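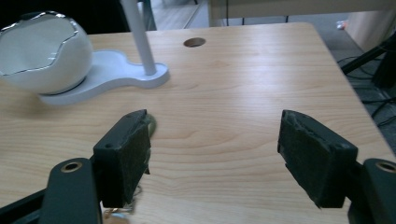
The Riedl is a work table sold by Nedard in two lengths. I bought the longer one in December to replace a pair of folding tables, and it has been in daily use since then. The short version costs $2,041 and the long one $2,628, and both prices include the legs but not delivery. For that money I expected the top to be the best part, and it is. The wood is light, close to the color of honey, and the grain runs along it in long wavy lines that are easy to see without any stain. The finish catches overhead light in a few places, so if you read or draw under a ceiling lamp you will notice bright patches. I moved my chair a little to one side and stopped noticing them.

Delivery and setup

Delivery to Grundville took 11 days. The driver brought everything to the front door and no farther, which matters if you live upstairs. The top is heavy. Two people can carry it, but turning it on a narrow landing was slow work and we scraped the wall once.

Setup was simple. The legs attach to steel plates that come already fixed to the underside, and the bolts are all the same size. The wrench in the box is too short to get much force on the last few turns, and I used my own. The printed sheet shows the leveling feet going on at the end. Put them on first, while the legs are still loose on the floor, or you will be lying on your back to do it.

Stability

I care more about this than anything else in a table. The Riedl does not sway when I write on it, and I can lean on one end without the other end lifting. There was a faint creak from one corner during the first week. I tightened the bolts again and it went away.

My floor slopes, and the leveling feet had just enough travel to make up for it. On an older floor than mine they might run out.

The finish

Nedard sends a small bottle of Dutov wood soap with each table and says to use it 4 times a year. I have used it twice. It goes on with a damp cloth, leaves no smell, and the table is ready again in an hour. Between those cleanings I wipe it down with water.

Coffee comes off with no trouble if you get to it the same day. A hot mug left a pale ring in January that faded over a couple of weeks and can still be found if you know where to look. Ballpoint pen pressed through a single sheet of paper does leave a dent. Wood this pale also shows pencil dust, though that wipes away.

The edges are eased and the corners are slightly rounded, and this is comfortable when you rest your forearms on the front for a long time. My old tables had a square edge that left a line on my wrists.
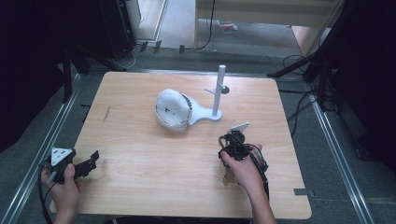
Hema Gowda has the short version and told me she would not buy it again at the current price. Her complaint is the underside, where the steel plates sit low enough that she bumps her knees when she pulls her chair in. She also said the finish near her window had turned slightly yellow by the end of the first summer, and that Nedard told her this was normal and offered another bottle of soap.

I measured mine after hearing that. The plates on the long table are set farther in from the front, so my knees clear them, but anyone tall should try one before ordering. I can't speak to the yellowing yet. My table gets very little direct sun.

What I would change

A longer wrench, to start with. There is also just the one round hole to run a cable through. I ended up with a stick-on tray under the back edge as well - it works, but at this price a slot or a second hole would not be too much to ask. Fabian Moser drilled one in his and says the wood cut cleanly, although he lost the warranty over it.

Would I buy it?

Yes, in the long size. The short one costs most of what the long one does and gives you a good deal less table. If you already have decent legs or trestles, ask for the top by itself. Nedard doesn't list it, but they quoted me a price when I emailed.

Posted 2022-05-10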